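Moved to a different town in March and the water is a lot harder than what I was used to. Short thread on what I've learned about hard water and laundry, for anyone in the same spot.

1/ Hard water means more calcium and magnesium dissolved in it. It's fine to drink. It's a pain to wash with, because some of the detergent gets tied up by the minerals before it ever gets to the clothes.

2/ I'm in Altden now. Before this I was in Sandberg, where the water is soft and I never thought about any of it.

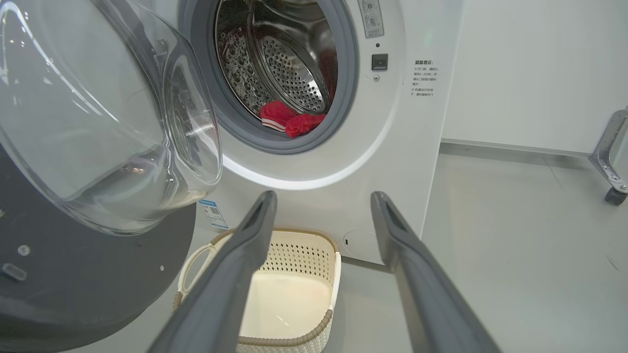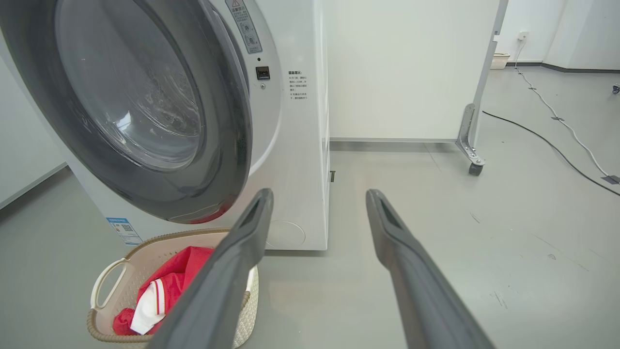

3/ Do you need more detergent in hard water? A little more, within what the package says. Most boxes have a dosing table with a column for soft, medium and hard. Use the hard column and stop there. Going past it leaves residue in the fabric, and that feels the same as mineral stiffness, so people add even more.

4/ To find your hardness, look up the yearly report from your water supplier. Mine lists it by district, and the Altden table was on page 31 of a very long PDF. If you have a private well you'll have to test it yourself. The paper strips are cheap and good enough for this.

5/ Units are confusing. Some reports use grains per gallon, some use milligrams per liter. One grain per gallon is a bit over 17 mg/L. Check which one you're reading before you set anything by it.

6/ My report says 20 grains. Anything over 10.5 is usually called very hard, so that explained the towels.

7/ About the towels. They were coming out stiff and slightly gray. Fabric softener made them feel better for a day, but they stopped soaking up water. I quit using it.

8/ What I do now: regular detergent at the hard water dose, plus washing soda for towels and sheets. Washing soda is sodium carbonate. It's a different product from baking soda and much stronger. Keep it away from wool and silk.

9/ Reds and other dark colors show it too. The color looks chalky and flat, and I used to think that was fading. Sometimes it is. Sometimes it's mineral film, and part of the color comes back after a couple of washes with the dose set right.

10/ Liquid or powder? I went back to powder. Many powders already have a water softening ingredient in them. The one I buy is Prorko, unscented. I'm not getting anything for saying that, it's just what the store near me carries.

11/ Someone asked about vinegar. I tried it for a few weeks in the rinse. The towels were a little softer. Then I read my machine's manual and it said not to, on account of the rubber parts. Check yours. I stopped.

12/ A whole-house softener fixes the problem at the source. I got one quote, for a Gurkeck unit, and it came to $2,342 installed. Salt is extra and you have to keep refilling it. I rent, so that's not happening.

13/ If you own your place and your water is as hard as mine, it might be worth it for the water heater alone. Scale builds up in there and makes it work harder. Get more than one quote.

14/ For the washer, I run an empty hot cycle with a descaler when the manual tells me to. Citric acid products are common. Follow the amounts on the package, and don't mix it with bleach or anything that contains bleach.

15/ I also leave the door open a bit between loads and wipe the gasket with a dry cloth. That's for mildew and has nothing to do with hardness, but it came up in the replies last time.

16/ Next thing to sort out is the shower head, which is half clogged already. If you've had luck with one that comes apart for cleaning, tell me which one.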